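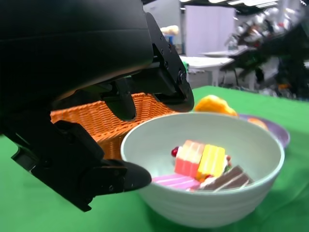

Workshop tips: sharing the bench with an arm

Posted 03/07/2020

These notes are for the packing and sorting staff at Harju and for anyone else whose bench is getting an arm this winter. We have had ours long enough to know which habits save time. The safety sheet on the wall still comes first, and nothing on this page replaces it.

Setting out the bench

Use a plain cloth in one strong colour. Bright green has worked well for us under white crockery and toy food. Patterned cloths make it harder for people to spot small pieces at pack-up, and the arm's settings needed redoing each time we changed over.

Pull the cloth flat before the first run and again after lunch. A soft fold is fine. A ridge under a bowl tips it a little, and then the finger meets the rim at the wrong height.

Leave a hand's width between dishes. People pack a table tightly out of habit, and we all had to unlearn it. If two rims touch, moving one moves the other.

Bowls with a wide rim are easier to grip than straight-sided ones. If you have a choice of crockery, put the straight-sided ones on the hand-packed side.

Practice pieces

Use toy food for training days. Slices of play cake come in enough shapes to give a fair test, they don't spoil, and they can be washed in the sink with everything else. Keep a lidded tub for them. Small berries roll off and end up in the floor drain, so do a count at the end of the shift.

Put a few pieces in on their sides and a few upright. A neat row tells you very little about how the afternoon will go.

Cleaning

Wipe the finger pads with a damp cloth and a drop of dish detergent at each changeover, then dry them with a lint-free one. Don't use the citrus spray. It leaves a film, and we spent most of a morning in July blaming the software for it.

Check the screw heads on the housing while you're there. If one has backed out, tag the arm and tell the shift lead. Don't nip it up yourself.

Crumbs and fluff collect in the hinge joints. A soft paintbrush gets them out. Compressed air pushes them further in.

Green cloths go through a cold wash, no softener, and get hung by the short edge.

What changed for us

The old packing job was 5 people along one bench. It is now 3 on the bench and 2 on checking and set-out, and we swap over every two hours. No one lost hours at this site, though the Argate depot did it differently and we can't speak for them.

Wrists and shoulders are better. Feet are worse, as checking is mostly standing. Ask for a mat. Stores has the thick ones, and they are worth the wait over the thin ones.

The pace is steadier, which some people like and some don't. You used to be able to go hard for twenty minutes and then have a breather. Now the breather has to be booked into the roster, so book it. A shift that skips its swap makes more mistakes in the last hour.

It is also quieter to work beside than the old Jurkoleo line, and you may find you miss the talking. With one person at set-out and one at checking you can be too far apart for a chat. We moved the checking table closer, and that helped more than the radio did.

Keep the hand skills up. We do one fully hand-packed run of 200 pieces each week so that a stoppage doesn't leave newer staff stuck.

Jobs that still go faster by hand

Anything soft, nested or stuck together. Untangling ties. Turning baskets the right way round. Peeling labels.

Paperwork

Write stoppages in the book at the time, even the short ones. Put down the dish, the piece and what you did next. "Arm stopped" is no use to the person reading it tomorrow. Faults on the Trendier controller go on the pink form as well, quoting job code 2348.

If you change anything on the bench to get through a run – a different bowl, a cloth turned over, a basket shifted back – write that down too, and put it back before handover.

Spare pads are in the second drawer under the sink, left-hand side. Sign for them.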